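4.2 Packing trials with the Janetti kit

We come now to the part of the review that we enjoyed most, which was taking the Janetti hand-held gripper kit out of the laboratory and into people's homes. The Paredes kit had already been through the same household tasks in December, so we kept to the same written instructions, and 293 recordings were kept in all once the spoilt ones had been set aside.

Small packaged foods were, to our mild surprise, harder going than crockery. A flat sachet gives the fingertips very little to hold, and several of our helpers got into the habit of nudging it up against something firmer before closing on it. We had asked for 100 recordings of this task and ended with 95 that we were happy to use, the others having stopped early when the kit lost its position. The supplier, Rasirari, answered our letters about this kindly and at some length.

Figure 3 is taken from one of the homes in Grudulville.
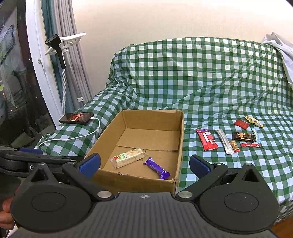

The author

Figure 3. Packing task on a sofa, seen from the gripper. Two of the snacks are in the open cardboard box and the rest are on the seat beside it.

Glossy covers like the checked one in Figure 3 worried us a little beforehand, what with all the bright reflections, and we would still like to try the kit on a wider range of furniture before saying anything firm about them.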